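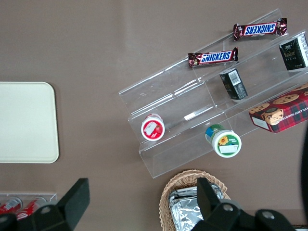
Corinne Haverty

The Saengthong open day is held in the company's showroom in Nidness, at the back of a business park with a tire shop at the entrance. I drove over in April 2026, which took 90 minutes each way, mostly on two-lane road. The sign for the park is small and I passed it once.

Saengthong sells counter equipment to small food businesses: coffee stands, canteens, motel lobbies, the kind of place that has one register and a few feet of counter next to it. They carry acrylic risers, trays, baskets, table coverings, price holders and a few warmers. The showroom is 3,228 square feet according to the sheet they give out at the door, and it feels smaller once the shelving starts. Entry was free. You sign a book, get a sticker, and walk around on your own.

I went for one reason. The counter at our shop is crowded and the candy does not sell from it. It sits in a flat box beside the register and people put their phones and keys on top of it. I wanted to see what other setups looked like with real goods on them, because the catalog photos show everything empty.

The front half of the room is shelving with stock on it, and you can pick things up. Most of the acrylic comes in clear or smoke. The smoke looks better in the catalog than it does in the room, where it made the lower shelves dark. Prices are on small tags on the underside, so you have to turn each piece over. A few pieces had no tag, and for those you go to the desk and wait.

The tables are farther back. Each one is laid out with products as a shop might do it, and the goods are changed during the day, so if you go around twice you see different things on the same cloth. I found this more useful than the shelves and spent most of my time there.

The one I looked at longest was a snack and drink table with a clear stepped stand. At one point it had two Snickers bars on the top step, small dark green boxes beside them, a box of chocolate chip shortbread in red plaid, and two round cups down at the bottom with their lids facing up, one with a strawberry on it and one with a sunflower. These are very different shapes to put on one stand. I had assumed a riser like that was for matching items, and that mixed goods would look like leftovers. It was fine. The two cups took the lowest step and the lids were easy to see from above, which is how a standing customer looks at a counter.

The bars were less convincing. A candy bar lying flat on clear acrylic has nothing to hold it straight, and one logo was upside down when I looked at it. In a shop that will be the normal state of things by mid-morning. Saengthong sells a clip-on lip for the front of the step, but it comes in packs of 11, and I need four. I asked at the desk if they would split a pack and was told to email.

Another point on clear acrylic, from having owned some. It shows the light from every edge, and it shows dust and fingerprints in the same way. Ours had to be wiped every day and went cloudy after a year of the wrong spray. The handout says mild soap and a soft cloth. I would have liked to see an old one on the table next to a new one.
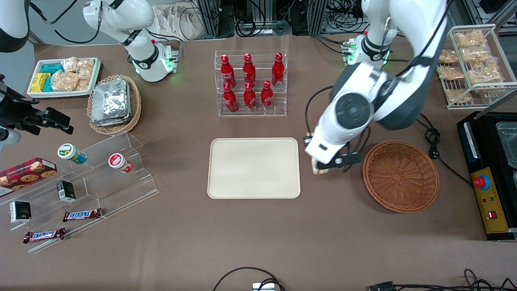

CORINNE HAVERTY

Drinks were the other half of what I wanted to see. The same table had red aluminum Coca-Cola bottles on a clear rack, three on the upper tier behind and three in front. This looked much neater than the mixed snacks. One kind of item, one color, and the back row stands high enough over the front row that the script can be read on both. There was a gap in the back row between the middle bottle and the one on the right, and I noticed it right away. With a full row of one product, any space shows. That may be good if you want to be reminded to restock. With mixed goods you would hardly see it.

I would not put bottles on a rack like that at our register, for the plain reason that people here want them from the cooler. For a motel lobby or a meeting room it would be fine.

The other pieces on the table were a cream tray with rounded corners and a raised rim, a round wicker basket, and a brown-taupe cloth under all of it. I liked the tray more than I expected to. The rim is what makes it useful. We hand change across the counter and we also set down orders there, and things slide. A tray in that pale color also stands out well on a darker cloth, so a customer would know where to put something down without being told. I bought one in the small size.

The basket was a tight weave, in a warm orange-brown. I have been against baskets since we had one with a loose weave that caught on every wrapper and shed bits onto the counter. A close weave inside might avoid that. Baskets do have one clear advantage over a riser, in that nothing has to be lined up. You can drop bars in and they look the way they are meant to look. My thinking now is to put the candy in a basket and keep the stepped stand for boxes, which stand up by themselves.

The cloth I would skip. It does make the whole table look calmer, and it cuts down glare under the acrylic. In a shop with coffee being poured it would be in the wash every night.

At the right end of the table was a black countertop unit with a steel container at the top and a yellow control panel on the front. It looked to me like some kind of warmer. I was interested in how much of the counter it used and less in what it did, as we have no outlet to spare on that side. If you are thinking about adding anything of that type, bring your measurements. I had the width of our counter written down and had forgotten the depth.

There was a side room with Fleltell items, which is the line of price holders and label rails that Saengthong brought in last December. They clip to the front of a shelf or step. The clear ones are close to invisible, which I suppose is the idea, and the labels slide in from the left. I tried them on two thicknesses of acrylic. They held on the thicker one and came off the thinner one with a light knock. Check which you have before ordering.

The Bomis table next to it was mostly paper goods: bags, sleeves, and small folded boxes for cookies. Nothing new to me except a narrow bag with a window that would suit our biscotti. They were giving out samples and I took nine, which I used up the same week. The bag is good. The fold at the bottom needs a firm press or it opens.

Coffee was set out by the door and there was a tray of sandwiches at noon. Seating was limited to a bench along one wall. The restroom is in the next unit and you need to ask for the key. Parking is free but the spaces closest to the door fill up early, and the overflow is on gravel.

What I came home with: one cream tray, one round basket, a set of label holders for the thick shelf, and the price list. I left the stepped stand for now. We have an older one in the storeroom that is cloudy on top but the right size, and I want to try it with boxes for a month before paying for a new one.

The tray is on the counter now, to the right of the register. The basket is beside it with the candy bars in it, and the phones and keys go in the tray. Saengthong has not yet answered my email about splitting the pack of clips.

Recent visits

Two hours at a paper bag warehouse
Shelving sale at the old hardware store
County food fair: the small stalls
A look around a bakery before opening
Cooler doors, hinges and a long drive
Secondhand register counters, what to check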